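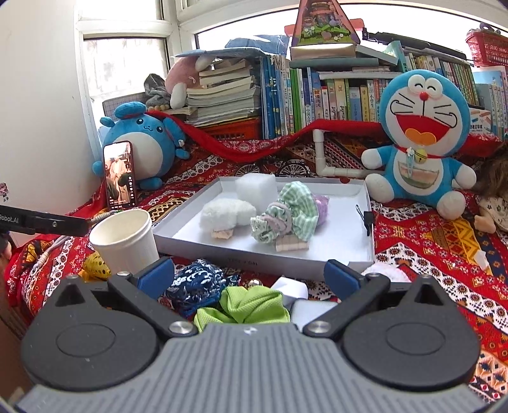
Fabric scraps and small plush on the sorting cloth, white tray behind.

Help > Craft Swap > Sorting Table FAQ

Search questions Go

We love questions about the sorting table at Sturley! It's the first stop for every bag of scraps and soft toys that goes into the Hileck swap, and it's easily the most colorful spot in the building. Updated 2026-07-25.

What can I bring?
Cotton, fleece, knitted pieces, ribbons, pom-poms, felt and small plush toys. Odd scraps are very welcome – lime green, yellow with black spots, navy with a swirly white print, we'll take the lot. If it's bigger than your palm, somebody can sew with it.

Do I need to iron or fold anything?
No! Crumpled is fine. We heap everything on the cloth first and fold later, and half the fun is pulling a piece out of the heap and finding a print you hadn't noticed.

What's the white tray for?
Sets. When a few things look good together, they go in the tray and stay together. Stripes with mint and pink is a favorite right now, and a bit of lilac knitting next to them looks wonderful. Foam cubes and wooden blocks can go in too, as they're handy for stuffing and for propping things up.

Why a patterned cloth and not a plain one?
Because it's gorgeous, mostly. The red one with the geometric shapes and flowers came from Petkov, and we've tried plain sheets but always go back to it. White scraps show up beautifully against it. Dark red ones do get lost, so give the cloth a good shake at the end.

Can I swap a big plush?
Yes, one per visit. Large characters such as Doraemon sit at the side of the table so they don't squash the small things. Dolls go on that side too. Please check seams and whiskers before you hand them over.

Do you take beads, balls and bells?
Loose ones go in a lidded jar, please. Small round things roll under the fabric and get folded up inside it – I once found a marble in a finished cushion. Bells that are stitched to a collar can stay where they are.

How much can I take home?
Up to 29 pieces per visit, and a tray set counts as one piece. Your swap card keeps track, so bring it along.

Where do I drop things off?
Room 201, through the side door. If you're mailing a parcel, write Box 1633 on it and add your card number.

Is there a December swap?
There is, and it's my favorite! Kisisex brings the felt and we save up red and white fabric all fall for it. Start a bag now.

Filed under: Fabric & Plush, Swap Basics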